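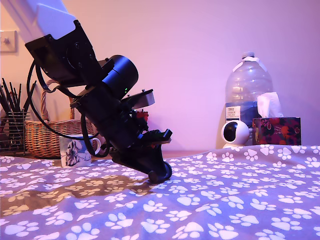 Arm cell going in at a small returns site: what happens to the handling jobs?
Asked by wukville_shift_b, 2018-07-11

I supervise the returns line at Guline's Wukville site. We process roughly 3,000 small household items a week by hand: pick up, check, place in the right container. Management has ordered two arm cells from Ikside, to go live in September. I have been told headcount stays the same, but nothing has been written down about duties, grading or breaks. What changed for the people at your site, and what should I get settled before the cells start?

3 replies

dock_and_door
Ours went in last spring. Headcount did stay the same. The job did not. Picking used to be most of the shift, and now most of it is clearing faults, loading parts and logging. Some people prefer it. Two of our longest-serving pickers moved to goods-in because they disliked standing by and waiting for a stop.
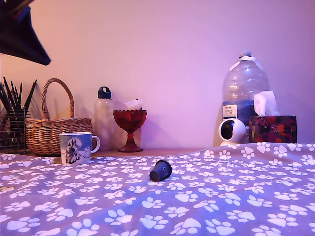 Who resets the arm when it stops?
The operator assigned to the cell, provided that person has been signed off on the reset procedure. Anything involving a guard, a cable or a second stop within 5 minutes goes to maintenance. Write that down before start-up or it will fall to whoever is standing closest.

Also, ask for the fault log to be kept apart from individual performance records. On our site they were merged at first and people stopped reporting short stops.

linetech_ret
The reply above covers the main point. I would add that small light items and soft surfaces take longer to tune than the sales material suggests. An item lying on its side is a different pick from the same item upright. Cloth moves when a finger presses on it. Plan on staff doing the awkward orientations by hand for a while and make sure that work is counted. We counted only what the arm placed, so on paper the manual station looked idle. 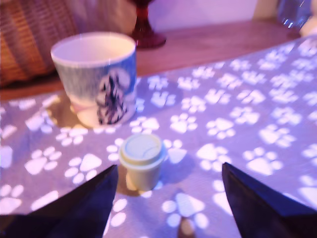

Does the pay grade change when a picker becomes a cell operator?
That depends on how the duties are described. If the new description includes fault clearing, basic checks and recording, most grading schemes will score it above plain picking. Ask for a regrade review at the same time as the training plan. Ours was done a year late and was not backdated.

Training was 30 hours per operator, on paid time. Do not accept "shadow someone for a shift."

returns_mezz
just get a radio for the cell operator. seriously. our first month was people walking the length of the building to find maintenance

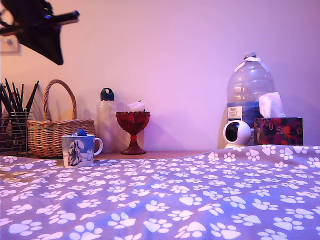
Photo: Tolentino Process Notes, used with permission

wukville_shift_b (follow-up)
Thanks. I have asked for a written reset procedure, a separate fault log and a count for the manual station. Grading goes to the site meeting next week. Breaks are still open. The draft rota assumes one operator can watch both cells while the other is at lunch, and I have objected to that.

dock_and_door
Keep objecting. One operator across two cells works while both are running. When one stops, the other is unattended. We pause the second cell over lunch and the lost output was small enough that it was never raised again.

Thread status: open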